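Cluden Cutlery Set
README, last updated May 4, 2022

Hello and welcome! You've found the data from our student robotics club's spring project, in which a pair of arms learns to help with the part of dinner that everyone in the club hates most. We started back in September with big plans for a whole kitchen, and then (after a lot of friendly arguing) we settled on putting away the cutlery, and we're so glad we did.

The set holds 335 episodes recorded by 5 club members, each taking turns driving both arms. Every episode is its own folder, with the video, the joint positions and a short text note from whoever was driving. Please do read the notes, they're often more useful than the numbers!

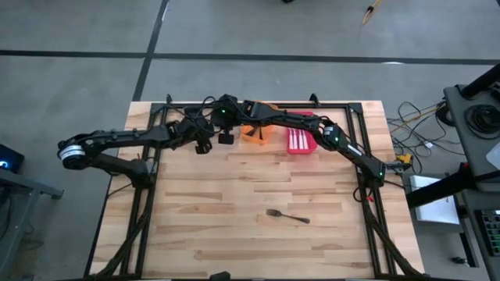
Forks gave us far more trouble than spoons, and they make up most of the set for that reason. A fork lying flat on wood offers very little to grab, and the angle matters a great deal. With the tines to the left and the handle running off toward the lower right, a driver has to choose which arm goes first, and our drivers didn't always choose the same way. We kept both versions. The pink-red tray stays near the back edge, and its slots are parallel, so expect plenty of second tries in the episodes that end there.

We marked 43 episodes as "messy" in the file called otosmont.csv. They're complete, just a bit clumsy, and you may want to leave them out of your first training run. Episodes run up to 140 seconds.

To get going, unpack the archive, open the Sirkex folder and run the viewer script on any episode you like. The older Duda scripts are still in there too, but they only read our first test recordings.

Use the data for any class or club project, and if you find a mislabeled episode, open an issue and we'll fix it as soon as exams let us.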